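Fórum Automação e Robótica › Aplicações › Desmontagem e reciclagem
Tópico: Desmontar desktops com braço e garra paralela — já compensa?

torque_baixo
Trabalho num centro de recondicionamento de informática. Recebemos lotes de PCs de escritório, quase todos torre, e o gargalo é a abertura e a triagem interna: tampa, plásticos, cabos, memória, disco, fonte. Um operador treinado leva 6 minutos por máquina quando o modelo é conhecido. A direção leu um folheto da Dunleavy sobre "células autônomas de desmontagem" e agora quer saber se dá para substituir um dos postos por um braço com garra paralela de dois dedos. Alguém tem isso em operação com lotes mistos? Não me interessa demonstração com o mesmo modelo repetido.

Sombat Nilsuwan
Depende do que você chama de desmontar. Retirar painel rígido, peça plástica de encaixe ou disco em bandeja: viável, com visão no punho e controle de força razoável. Conector ATX com trava, chicote amarrado com abraçadeira, cabo flat colado: continua ruim. Garra de dois dedos não aperta a trava e puxa ao mesmo tempo sem ferramenta própria.
Num projeto anterior (célula Forby, um braço, sem troca de ferramenta) passamos 147 gabinetes. A tampa lateral saía quase sempre. O conector principal da placa-mãe foi abandonado na segunda semana e voltou para a bancada manual.

lata_e_solda
Discordo do "viável" para plástico. Plástico velho quebra. O operador sente a lingueta ceder e alivia; o controle de força só vê um degrau depois que a lingueta já foi. Se o destino é moagem, tudo bem. Se é recondicionamento, cada suporte quebrado vira busca no estoque.

Sombat Nilsuwan
Por isso escrevi "controle de força razoável". Com limite baixo e duas tentativas, a peça que não sai vai para a fila manual. O custo é tempo de ciclo, a taxa de quebra fica aceitável.

torque_baixo
O destino aqui é recondicionamento, com parte indo para peças. Quebra conta.

Sigita Org
Tenho acompanhado esse tipo de trabalho na Ullidstead, no galpão de entrada. Duas vistas do punho do braço, uma com o gabinete aberto e outra com uma peça plástica à frente da garra:

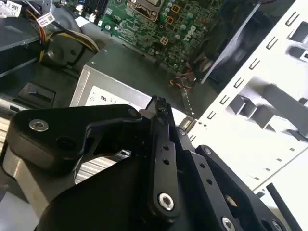
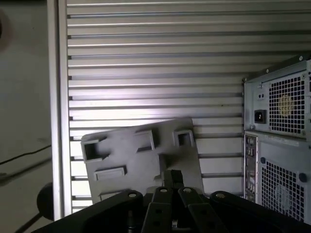 Meu balanço até agosto. A peça rígida é o caso fácil: tem faces planas, ressaltos, cantos, a geometria ajuda a pega e a estimativa de pose. O interior é outro problema. Cabo não tem pose. O modelo de visão segmenta o chicote como um objeto só e escolhe um ponto de pega no meio do feixe, que é o pior lugar possível. Resolvemos parte disso proibindo qualquer pega em região classificada como cabo e mandando o operador soltar os chicotes antes. Ou seja, o posto humano continua existindo, só mudou de lugar na linha.
O segundo ponto é espaço. Os dedos são estreitos, mas as articulações da garra abrem para os lados e batem em tudo que tiver parede alta. Em torre compacta perdemos quase todas as aproximações pelo lado da fonte. O planejador encontra a solução, o volume de colisão não deixa.

grau_de_liberdade
Sigita, dedos mais longos não resolvem a colisão? Imprimir um par com 28 mm a mais é trabalho de uma tarde.

Sigita Org
Resolvem a colisão e criam outro problema: flexão. Com o dedo mais comprido, a ponta desloca sob carga lateral e o erro de pega come a folga do encaixe. Tentamos em alumínio e melhorou. Impresso em PETG, não recomendo para nada que precise de alavanca.

lata_e_solda
E a pergunta original? Uma pessoa faz em seis minutos. O braço faz em quanto?

Sigita Org
Para a mesma máquina, com chicotes já soltos, mais que o dobro. Não publico o número exato porque muda toda semana com o ajuste do planejador. Onde o braço ganha é na constância: a sequência sai igual no fim do turno, e o registro de cada peça retirada fica pronto sem ninguém digitar.

lata_e_solda
Então é um leitor de código de barras caro.

Sombat Nilsuwan
Exagero, mas entendo. O cálculo honesto inclui o tempo do operador que prepara a máquina e o do técnico que destrava a célula. Na Forby ninguém incluía o segundo. Depois que incluímos, o retorno sumiu da planilha.

grau_de_liberdade
Contraponto: vocês estão comparando com operador treinado. Aqui a rotatividade no posto de desmontagem é alta, e o operador novo nem de longe faz em seis minutos. Nesse cenário um braço lento que não pede demissão começa a fazer sentido, mesmo que só tire tampa e bandeja de disco.

torque_baixo
A nossa rotatividade é baixa, para ser justo. Mas a ideia de limitar o escopo a tampa, plásticos e discos me parece defensável. O fornecedor insiste na desmontagem completa. Alguém conhece o controlador Lusto? Está na proposta.

Sombat Nilsuwan
Conheço de bancada. O laço de força é decente, a documentação é fraca e a integração com câmera de punho exige refazer a calibração toda vez que se mexe no suporte. Peça um teste de aceite com gabinetes do seu lote, escolhidos por você, sem preparação prévia. Se recusarem, já é informação suficiente.

Sigita Org
Acrescente no aceite: contagem separada de intervenções humanas. Cada toque do técnico na célula conta como uma, inclusive reposicionar o gabinete na mesa — essa é a que costuma desaparecer do relatório.

torque_baixo
Anotado. Vou pedir o teste com torre compacta e chicotes presos, como chegam do caminhão. Volto ao tópico quando tiver resposta.

lata_e_solda
Leve uma caixa para as linguetas.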